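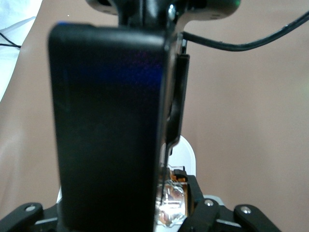
A flat surface in warm beige-tan, with a black cable across it. Even a plain color shifts in tone with the light.

Beige work surface

A beige work surface is a table, bench or desk top finished or covered in a pale brown or tan tone, usually without a pattern. The term takes in painted boards, bare tops of a naturally light color, and cloth or felt laid over a table of any color. It is used in sewing rooms, repair shops, sorting rooms and home offices. Sellers credit the color with a number of benefits, among them less eye strain, fewer lost parts and a calmer worker. Few of these claims have been tested with any care.

Terminology

Catalogs use "beige," "tan," "sand," "oatmeal" and "putty" for colors that overlap heavily. There is no agreed boundary between them, and the same cloth has been sold under different names in different years. Dollura, a maker of bench covers, listed "sand" and "warm sand" as separate products until buyers complained that they could not tell the two apart. The company kept both names and dropped one of the cloths.

"Neutral" is also common in advertising, but it is a loose word here. A true neutral is a gray with no color cast. Beige leans toward yellow, pink or brown, and a pinkish beige will affect how nearby colors are judged. Anyone matching thread or paint on it should not rely on the label.

Types

Hard tops are easy to wipe and let small objects slide. They also reflect more light when the finish is glossy, which works against the claim of reduced glare.

Cloth covers are quieter and keep screws and beads from rolling. They collect lint, hold stains and wrinkle unless fastened down. Holtex sells a weighted edge said to keep the cloth flat; users report mixed results, mostly at the corners.

Padded covers place a layer of felt or foam under the cloth. They are pleasant to lean on and poor to write on.

From a distance, or in a photograph, hard and cloth tops of the same shade can be difficult to tell apart.

Visibility of objects

The strongest argument for a pale, plain top is contrast. Black and dark gray items - cables, clips, rubber feet, most small hardware with a dark finish - stand out well against it. The argument weakens for pale wood, brass, cardboard and skin-toned plastics, all of which can be hard to find on beige. White does little better in dim rooms.

A trial run by Eskil Granström at a repair workshop in Edonville is often cited in favor of the color. Participants picked 70 small parts from a beige cloth and then from a dark green one. On beige they found 63 before time ran out, and on green 51. The result has been repeated in sales leaflets, usually without the detail that most of the parts were black. Everyone also worked on the green cloth second, late on a Saturday, when fatigue may have played a role. Granström himself described the exercise as a way of choosing a cloth for one bench.

Effects on mood and attention

The idea that beige calms people appears in older decorating manuals and was carried over into workplace advice with little added evidence. Garba Ogundipe, in a survey of bench and desk literature, traced the claim through three widely copied handbooks and found that each relied on the one before it. The earliest gave no source. Ogundipe allowed that people may work better at a surface they like, but noted that this would apply to any color.

Lighting

Shading on a plain top is easily mistaken for dirt or fading. A single lamp makes one area brighter and leaves another in soft shadow, and objects standing on the surface add shadows of their own. Warm bulbs push beige toward pink or orange; cool ones can make it look gray. Samples are best viewed under the lamp that will be used, although shops seldom make this easy.

Care

Hard tops need a damp cloth and mild soap. Cloth covers can be brushed or vacuumed, and many can be washed, with some shrinkage. The common belief that beige "hides dirt" is only partly true. It hides dust and dry crumbs. Ink, grease and coffee show up plainly. Backlund markets a stain-resistant finish for pale covers, but its own care sheet advises blotting spills at once, much as one would on an untreated cloth.

See also

Bench cover
Color contrast
Cutting mat
Desk pad
Task lighting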